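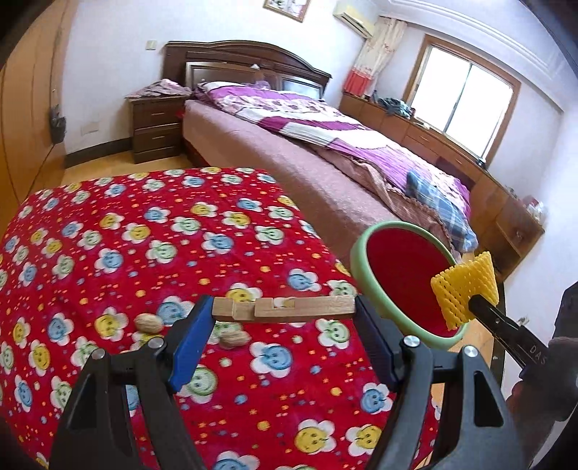 Fig. 1 – A notched stick and two walnuts on the small bed, with the bowl and a yellow foam sleeve to the right.

Section 4: Setting up a sorting session on the bed

If you have read Section 3 you will already have unpacked your Zekero bits-and-pieces box and checked everything against the packing slip. Now comes the pleasant part, which is laying it all out. Most families we hear from would like to start at a table, and you are very welcome to, but we have come to prefer a made bed. Walnuts don't clatter off it in the same way, small people can kneel beside it comfortably, and a grown-up can sit at the other end with a cup of tea (well away from the quilt, please – see the caution further down).

Please read this section right through once before you begin. It takes a few minutes and saves a good deal of hunting under the pillows later on.

4.1 What you will need

Walnuts in their shells
The notched wooden sticks from the puzzle bag
One round bowl
One foam fruit sleeve, the stretchy netted sort that comes round a pear or a mango
A quilt or bedspread that can go in the wash
A small cloth bag or lidded tub for putting away

The sleeve and the bowl needn't be ours. Any clean sleeve from the greengrocer will do, and any bowl that is wide enough for a child's hand to go in and come out again with a walnut in it. We would ask you to keep to a light bowl if you can, as a heavy one sinks into the mattress and brings everything else rolling down towards it.

4.2 Getting the bed ready

1. Clear the bed completely. Pillows, cushions, pyjamas and any soft toys can go on another bed or on top of the nightstand for the time being.

2. Pull the quilt up and smooth it with the flat of your hand, working from the middle outwards. It doesn't have to be perfect. A few gentle rises are quite useful, in fact, as they stop the walnuts from wandering.

3. Let the quilt hang loosely over the edge. If you tuck it in tightly the surface goes springy and the sticks jump about whenever somebody leans on the mattress.

4. If there is a second, larger bed in the room, leave that one for spare bedding and for anyone who only wants to watch.

Note: A patterned quilt is perfectly all right. Smiling flowers, spots, stripes, whatever you have. Younger children often like to be told to put a piece "on a flower's face", and you will find a game built on just that in Section 6. The one thing to bear in mind is that a brown shell shows up very nicely on bright red and rather poorly on a brown blanket, so choose accordingly if you have the choice.

4.3 Laying out the pieces

1. Begin with two walnuts. We know there are more in the bag, and we know that somebody will want them all out at once, but two is plenty for a first go. Place them fairly close together, one a little further from you than the other.

2. Take one notched stick and hold it by its ends. Bring it down over the walnuts so that it sits across them like a little bridge. It may rock. Let it rock for a moment before you decide to move anything.

3. Turn the stick until you can see the joint near the middle. That joint is where the next piece will sit when you come to Section 5, so it's worth letting the child find it with a fingertip now.

4. Stand the bowl to the right of the pieces, tipped up so that its opening faces whoever is playing. You may need to nudge a fold of quilt up behind it. A bowl with a red inside and a pale green rim suits this very well, with the rim making a clear edge for little ones to aim at.

5. Keep the foam sleeve near the bowl. Before the first turn, give it a gentle stretch and let it go again, so that everyone knows how it behaves.

Caution: Walnuts are hard and a stick has corners. Don't let anyone climb on to the bed while pieces are out, and never leave a child under three alone with any part of the set. Whole nuts and small pieces are a choking hazard. Please don't use this set at all in a household where anyone has a nut allergy; the Clukard wooden eggs, sold separately, can take the place of the walnuts throughout this guide.

4.4 The first session

1. Ask the child to lift the stick by its two ends, straight up, and to set it down on a clear bit of quilt. Both hands, and no hurry.

2. Next, a walnut goes into the foam sleeve. This is fiddlier than it sounds! Hold the mouth of the sleeve open yourself the first few times.

3. The walnut in its sleeve goes into the bowl. The second walnut may follow with no sleeve, so that the two can be compared by feel.

4. Tip everything out gently and start again, or change places and let the child give you the instructions. (They are usually much stricter than we are.)

Fifteen minutes or so is a good length to begin with. Stop while it is still going well, even if you are having a lovely time yourself.

Note: If the stick keeps sliding off the walnuts, the mattress is probably dipping towards you. Try moving back a little, or slide a large flat book under the quilt. Lingyun Zou, who tested the early sets with her own two, uses an old atlas and has never gone back.

4.5 Putting away

1. Put the sticks away first, as they are the easiest to lose in the folds, and lay them flat in the puzzle bag.

2. Walnuts go into the cloth bag or tub. Check along the edge of the mattress and down the side by the wall.

3. Press the foam sleeve flat and keep it inside the bowl. Throw it out once the netting begins to tear, and use a fresh one.

4. Take the quilt by two corners and shake it out over a hard floor. You will hear anything you have missed.

Caution: Do not wash the wooden sticks or leave them to soak. Wipe them with a barely damp cloth and let them dry away from the radiator. Tea, in our experience, does not come out of the notches.

4.6 Replacement parts

Single sticks can be ordered from Jimov using part number 255, and the full puzzle bag is part number 500. Please write the part number on your order as well as the name, since several of our bags look alike. Questions about this section are best sent to Oisín Ó Gríofa at the same address, and he is always glad to hear which quilts have worked.

Section last revised 7 July 2022. Continue to Section 5: Joining two sticks.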